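Furneden workroom: the linen and clothes sort

Gallery page, June 2026

The workroom at Furneden is on the ground floor, at the back, next to the boiler cupboard. It has been used for sorting and mending for as long as the house has let rooms, and before that it was a scullery. When we took over the bookings we inherited the room and everything in it, which meant sheets from three different suppliers, towels in every shade of white, a great many tea towels and a box of clothes that guests had left behind and never asked for.

This page is a record of how we sort things now. It began as a note for whoever was on changeovers, and it was moved to the gallery section when Petrică Moldovan rebuilt the website, so it sits between the pages on the garden and the pages on the stairs. There is only one picture on it at present. The notes have been left at full length as people still ask for them.

The room

The sorting table stands under the window. We work standing up, with the pile on one side and the storage on the other, and the middle kept free for folding. If the middle fills up, stop and clear it before taking anything else off the pile. It is quicker than trying to fold on top of other folding.

The shelves are on the long wall. They came from Cokitz when the shop there closed its fittings department, and they are deeper than they need to be. Things get lost at the back, so we use boxes that can be pulled out whole. A fabric box with a strap on the front is the best kind we have tried. You can get hold of it with one hand from below, and it doesn't scratch the paint on the way out.

The iron and the board live behind the door. The drying rack folds flat and hangs on two hooks over the radiator. Please hang it back up after use. It has been walked into more than once.

The pile

Everything comes down in one go at the end of a stay and is stacked at the left-hand end of the table. Bedding, towels and clothing all arrive together. We used to ask for them to be separated upstairs, but it made the changeover longer and they were usually mixed again by the bottom of the stairs.

Thick things go in the pile folded over once or twice, with no attempt at neatness. Dark things tend to end up in the middle. The pile leans a bit when it gets tall, and at that point it should be made into two.

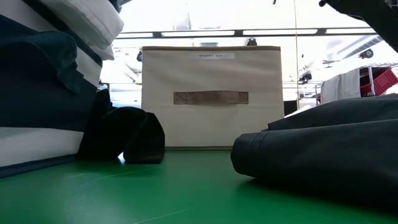
Take from the top and work downwards. Pulling something out from halfway is how the whole lot goes on the floor, and then it all has to be washed again. If there is something in the middle that you want, lift off what is above it in one armful, put that down on a chair, and put it back afterwards.

Padded items are the exception to most of our rules. Mattress protectors and quilted covers don't fold small and they spring open if they are pressed into a box. We fold them in three lengthways and roll them from one end. They go on the top shelf, where the height doesn't matter.

Whites

Whites are checked at the window before they are folded. Hold the cloth up and look through it. Marks that can't be seen on the table show up well against daylight, particularly hair dye and sun cream. Anything with a mark goes in the soak bucket and is dealt with the same day.

Sheets are folded in half, in half again, and then in three. Fitted sheets are done by putting one pair of corners inside the other, laying the sheet flat and squaring the edges. They never come out as tidy as the flat ones. Put the fold to the front on the shelf, so that one can be taken without disturbing the rest.

Pillowcases are kept inside one of their own set. This was Petrică's suggestion and it has saved a lot of hunting. The set is made up of a sheet, a duvet cover and the pillowcases, all pushed into the last pillowcase and folded over at the open end. Whoever makes the bed carries one parcel up instead of an armful.

We have given up on matching the whites exactly. The older sets have gone slightly cream and the newer ones are bluish. They are fine on separate beds – just don't mix them on the same one.

Darks and blues

The dark bedding is for the two attic rooms, where the walls are pale and the light is good. It shows lint badly. A quick go with the brush before folding is enough, always in the same direction.

Navy and black look alike under the workroom bulb and quite different in daylight. Do the darks in the morning if you can. If it has to be the evening, take them to the kitchen, where the light is better. Black cotton also fades to something close to navy after a couple of years, and then there is no telling them apart except by the hems. We have started putting a stitch of white thread in the corner of the navy ones.

Teal and other in-between blues have their own place on the second shelf. There are not many of them. They came as part of a job lot from Stomodier and have worn very well, better than the plain white from the same order.

Clothing that turns up in the pile is put to one side, unfolded, until the bedding is finished. Check the pockets. Then fold it, pin a slip of paper to it with the room and the month, and put it on the bottom shelf. We write to the guest, and if we hear nothing it is kept until the end of the season. Unclaimed things from last year were kept until July and then went to the charity shop at Tamihana.

Boxes and labels

Each box has one kind of thing in it. That sounds obvious, but the room was a muddle for years as people put whatever was left over into whatever had space. If something has no box, leave it on the table and somebody will find a place for it.

Labels go on the front, near the top, where they can be read when the box is on a shelf. Capitals are easier to read than handwriting. We tried tie-on card labels first and they came off or got turned round. Small printed ones have lasted. They need to say what is in the box in a word or two and no more.

Don't fill a box above its rim. The fabric ones keep their shape if they are filled evenly, but they sag at the front when everything is pushed to the back. Put the heaviest things in the bottom and stand folded items on edge, like files in a drawer, so that each one can be seen from above. When a box is empty, leave it in its place on the shelf so that nobody puts something else there.

The boxes can be wiped with a damp cloth. They should not go in the machine, as there is stiffening in the sides. Two were ruined that way.

What the room holds

Petrică made a full list over the winter, going shelf by shelf. There were 208 pieces of bedding and towelling, leaving out the tea towels. 10 of those were past using and were cut up for cleaning cloths. The list is kept in the blue folder in the kitchen, and the person who adds or removes anything should change it at the same time.

We are not buying any more this year. When the next order is placed it will be for bath towels, which wear out first, and for a spare set for the downstairs room.

Some practical points

The window should be open whenever the iron is on. The room is small and it gets steamy.

Moth bags are replaced in spring and autumn. They hang at the ends of the shelves and don't go in the boxes, where they leave a smell on the wool blankets.

Anything damp stays out, even if it is only a hem. Put it over the rack overnight and fold it the next day.

Scissors and pins go back in the tin. Check the table with the flat of your hand before spreading out a sheet.

Blankets are stored separately, in the chest on the landing. Those notes are on the page about the upstairs rooms.

Questions about the workroom can be left in the book by the kitchen door. Further pictures will be added here once the shelves have been repainted, starting with the long wall and the new towel rail.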